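バターナッツかぼちゃとマンゴーを同じ台の上に置いておいてよいか(常温保管の仕分けについて)

最終更新:6月
印刷する | メールで送る 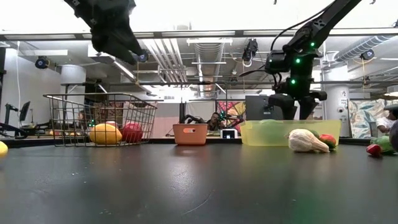
投稿者:Naledi Mabuza

共同の作業場で、昼食用の青果をまとめて受け取り、使うまでの置き場所を割り振る係をしています。冷蔵庫は小型が1台で、飲み物と乳製品でほぼ埋まるため、青果の大半は濃い灰色の天板の台に常温で置いています。容器は、格子状の黒っぽいワイヤーバスケット、持ち手穴のあるオレンジ色の小さなプラスチック容器、黄色い半透明の浅い大きめの容器です。

現在の分け方に規則はありません。果物はワイヤーバスケット、緑の野菜は黄色い容器、入りきらないものは天板に直置き、という状態です。バターナッツかぼちゃは容器に収まりが悪いので、いつも横に寝かせて直に置いています。赤パプリカとなすも台の端に出ています。

確認したいのは次の点です。

・マンゴーと赤い果物を同じバスケットに入れると、片方の追熟が早まるか。
・緑の野菜を深さのないプラスチック容器に入れる場合、蓋は必要か。
・なすとパプリカは常温で何日まで許容できるか。
・かぼちゃは直置きでよいか。

室温は日中に26度前後まで上がります。空調は夜間停止します。受け取りは午前中、使い切るまでの目安は4日です。前回はきゅうりが先にだめになり、表面にぬめりが出ました。容器を買い足す予算は小さいので、できれば手持ちの容器で済ませたいと考えています。

コメント 2件

Lwazi Steyn

前提として、青果は「エチレンを多く出すもの」「エチレンに弱いもの」「低温に弱いもの」の三つの観点で見ます。一つの品目が複数に該当することがあるため、色や形で分けると矛盾が出ます。

マンゴーについて。追熟中にエチレンを出し、自身もそれに反応します。同じバスケットの赤い果物が何であるかによって答えが変わります。りんごであれば放出量が多く、マンゴーの追熟は早まります。ざくろであれば影響は小さいと考えて構いません。マンゴーが硬いうちは一緒にして追熟を促し、軸の周りが柔らかくなった時点で分けるのが実用的です。ワイヤーバスケットは通気があるので、紙袋に密閉した場合ほど強い効果は出ません。したがって「一緒に入れたら翌日に傷む」という性質のものではありません。

緑の野菜について。きゅうりはエチレンに弱く、黄化と軟化が進みます。同じ台に追熟中の果物があるなら、できるだけ離してください。台の左端が果物、右端が野菜という配置であれば、距離としては十分です。風の流れがある部屋では、空調の風下に野菜を置かないことのほうが効きます。

蓋は不要です。半透明の浅い容器に蓋をすると、野菜の呼吸で出た水分が内側で結露し、底に溜まります。ぬめりの原因はおそらくこれか、洗ってから入れたことによる残留水分です。手順は次のとおりです。

1. 洗わずに入れる。洗うのは使う直前。
2. 底に乾いた紙タオルを敷く。
3. 重ねない。
4. 濡れた布や紙を上にかけるだけにして、密閉しない。ただし布が葉や果皮に直接張りつくほど濡らさない。
5. 紙タオルが湿ったら交換する。毎朝の確認で足りる。

なすとパプリカについて。どちらも低温障害を起こす品目で、なすは10度を下回る場所に長く置くと種子の周りが褐変し、果皮に陥没が出ます。そのため常温に置くこと自体は誤りではありません。問題は乾燥です。26度で裸のまま置いた場合、なすは2日で張りが落ち始めます。新聞紙か薄い紙で1本ずつ包んでください。パプリカは切らなければ同じ条件で3日程度は使えます。4日目に使う予定なら、受け取った日に冷蔵庫の野菜室か扉側に入れるほうが確実です。

使う順番を固定すると判断が減ります。受け取り日にきゅうりと葉物、翌日になす、3日目にパプリカ、かぼちゃは最後。かぼちゃを先に切るのが最も損です。切った時点で冷蔵が必要になり、いちばん狭い場所を占有します。

Akosua Akpalu

かぼちゃは直置きで大丈夫です。うちでは冬の間ずっと床に近い棚に置いています。ヘタが取れたものだけ先に食べます。

容器はFolameroの積み重ねできるかごが便利でした。Prornvilleの店で売っています。底が網なので水がたまりません。

それと、果物は全部冷蔵庫に入れたほうが長持ちすると思います。マンゴーも入れています。

Lizelle Mabaso

上の回答に訂正と補足をします。

まず、硬いマンゴーを冷蔵するのは勧めません。未熟なまま低温に置くと追熟が止まり、常温に戻しても香りが出ず、果皮に灰色がかった斑が出ることがあります。冷蔵してよいのは、十分に熟した後に1日か2日だけ延ばしたい場合です。果物を一括で冷蔵庫へ、という運用は品目によっては逆効果になります。

次に、かぼちゃの直置きは条件つきです。平滑な天板に寝かせておくと、接地面に湿気がこもります。4日であれば実害はほぼありませんが、Kerirura地区の共同倉庫で保管を担当していたときは、腐敗の始点の大半が接地面とヘタの周囲でした。段ボールを1枚敷き、確認のたびに向きを変えてください。首の細い側に傷があるものは、残しておかず先に使います。なお、保管前に天板を乾いた布で拭いてください。水拭きの直後に置くと、敷いた段ボールが水を吸います。

小さいオレンジ色の容器は、仕分けではなく「今日使うもの」の専用にすることを提案します。理由は二つあります。持ち手穴のある容器は流しまで運びやすいこと、容量が小さいので入れすぎが起きないことです。私はBelmonteの調理室でこの方式に変え、月ごとの廃棄を記録しました。変更前の月は53個、変更後の月は9個です。受け取り量はほぼ同じでしたが、季節が違うので差のすべてを容器の効果とするのは正しくありません。

配置をまとめます。

ワイヤーバスケット:マンゴー、その他の追熟する果物。1段まで。下になった果実に網目の跡がつくので、薄い紙を敷く。
黄色い浅い容器:きゅうりなどの緑の野菜。蓋なし、紙タオル敷き。
オレンジ色の容器:当日分。前日の残りを上に戻す。
天板:かぼちゃ(段ボール敷き)、紙で包んだなす。
冷蔵庫:3日目以降に使うパプリカ。空きがあれば2番目の優先できゅうり。

きゅうりの冷蔵は7度から10度が目安です。それより低い小型冷蔵庫では、紙で包んで扉側に置いてください。奥の吹き出し口の前は凍結するので避けます。

丸い果物を天板の縁に置くと落ちます。落とした果実は外見に変化がなくても内部から傷むため、当日分に回してください。

コメント

Naledi Mabuza:詳しくありがとうございます。きゅうりは洗ってから入れていました。次回から洗わずに紙タオルを敷きます。赤い果物はその週によって違うので、りんごのときだけ分けることにします。

Anel Sithole:紙タオルの代わりに布巾でもよいですか。

Lizelle Mabaso:乾いていれば可です。毎日洗って替えられる枚数がない場合は紙にしてください。

この質問は参考になりましたか はい 9 | 共有 4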